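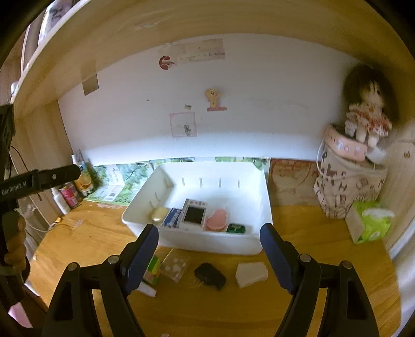
2월 들어서 우리 동네 농구팀 경기를 세 번 봤는데 세 번 다 졌다. 그것도 다 비슷하게 졌다. 3쿼터까지는 어떻게든 붙어 있다가 4쿼터 초반에 턴오버 몇 개 나오고, 상대 가드가 코너에서 하나 넣고, 그러면 끝이다. 어제도 집에 와서 바로 씻고 자려고 했는데 잠이 안 와서 책상 앞에 앉아 이걸 쓴다. 선반 밑에 놓인 하얀 플라스틱 바구니에는 노란 비누며 작은 상자 같은 게 그대로 들어 있고, 저것도 좀 치워야 하는데 머릿속에는 계속 그 수비 로테이션만 돈다. 아니 거기서 왜 둘이 같이 따라가냐고!

모르는 분들을 위해 조금만 설명하자면 내가 응원하는 팀은 드릴탐버그다. 2부 리그고, 체육관은 꽉 차도 1283명이 들어간다. 어제 관중은 515명이었다. 전광판에 숫자가 떴을 때 옆자리 아저씨가 "많이 왔네" 하셨는데 농담인지 진담인지 모르겠다. 나는 원래 이스트소프 쪽에 살다가 이쪽으로 이사 오면서 보기 시작했으니까 오래된 팬이라고 하기는 좀 그렇다. 그래도 시즌권은 샀다. 이번 시즌에는 원정도 한 번 갔다 (버스 안에서 김밥 먹다가 체해서 전반을 거의 못 봤지만).

일단 사메르 다헤르 얘기부터. 인터넷에서 요즘 이 선수 욕이 너무 많은데 나는 좀 억울하다고 본다. 어제 30점 넣은 선수한테 수비 안 한다고 뭐라 하는 건 그렇다 치자, 사실 안 하긴 하니까. 그런데 4쿼터에 공이 안 돌아서 시간에 쫓겨 던진 슛까지 다 이 사람 탓으로 돌리는 건 아니지 않나? 공격 제한시간 4초 남기고 탑에서 공 받으면 누가 와도 그렇게 던진다. 스크린 걸어 주러 나오는 사람도 없었다. 나는 3쿼터 끝날 때쯤부터 그게 보여서 혼자 "나와, 나와 줘" 이러고 있었는데 앞자리 꼬마가 돌아봐서 조용히 했다.

문제는 니자르 게아게아 감독의 교체 타이밍이라고 생각한다. 토마셰프스키가 파울 세 개 됐을 때 바로 뺀 것까지는 이해한다. 근데 왜 그렇게 오래 앉혀 두는 건지. 우리 팀에서 하이포스트에서 공 받아 줄 수 있는 빅맨이 토마셰프스키밖에 없는데, 그 선수가 벤치에 있으면 공격이 다 바깥에서만 돈다. 리바운드도 안 된다. 어제 상대한테 공격 리바운드 뺏기고 다시 3점 맞는 장면이 4쿼터에만 두 번 나왔다. 두 번째 때는 그냥 눈을 감았다.

경기 끝나고 같이 보던 라니아 마스리 언니랑 정류장까지 걸어가면서 계속 그 얘기를 했다. 언니는 감독보다 체력이 문제라고 했다. 주전 가드가 매 경기 거의 풀타임을 뛰니까 4쿼터만 되면 다리가 안 움직인다고. 듣고 보니 맞는 말 같기도 하다. 자유투도 앞쪽 림에 맞고 나오는 게 많았다. 그럼 후보 가드를 좀 쓰면 되잖아요, 했더니 후보 가드 누구? 하는데 둘 다 이름이 바로 생각이 안 나서 한참 웃었다. 웃을 일은 아닌데.

그나마 좋았던 건 2쿼터다. 2쿼터에 지역방어로 바꿨을 때 상대가 확실히 당황했고, 속공이 연달아 나오면서 체육관이 오랜만에 시끄러웠다. 새로 온 포워드가 왼쪽 사이드라인 따라 달려가면서 바운드 패스 받아서 올려놓은 거, 그건 진짜 예뻤다. 이런 장면 하나 때문에 표값이 안 아깝다. 그런데 왜 후반에는 지역방어를 한 번도 안 썼을까? 코너 3점이 무서워서 그랬나 싶은데 대인방어로도 코너는 계속 맞았다...

아, 그리고 매점 얘기. 시즌 초에 있던 어묵이 없어졌다. 대신 핫도그가 들어왔는데 나는 어묵파라서 섭섭하다. 국물이 중요하다고요, 이 추운 체육관에서는.

다음 상대는 도바인이다. 순위는 우리보다 두 계단 위고, 작년에 원정 가서 크게 졌던 팀이라 솔직히 자신은 없다. 그쪽에 미레유라고 예전에 회사 같이 다니던 친구가 사는데 벌써 메시지가 왔다. 이기는 쪽이 밥 얻어먹기로 하자고. 일단 하자고는 했다. 토마셰프스키가 파울 관리만 잘하면 할 만하다고 본다. 초반에 더블팀 섣불리 가지 말고, 다헤르한테 공 주기 전에 한 번만 안으로 넣었다가 빼고. 이게 그렇게 어렵나?

댓글로 탈라님이 지난번에 물어보신 좌석은 원정석 반대편 위쪽이 제일 잘 보여요. 아래쪽은 가까워서 좋긴 한데 벤치에서 선수들이 일어나면 골대가 가려요. 그리고 문 옆자리는 바람 들어오니까 담요 챙기세요. 저는 이제 진짜 자러 갑니다. 바구니 정리는 내일.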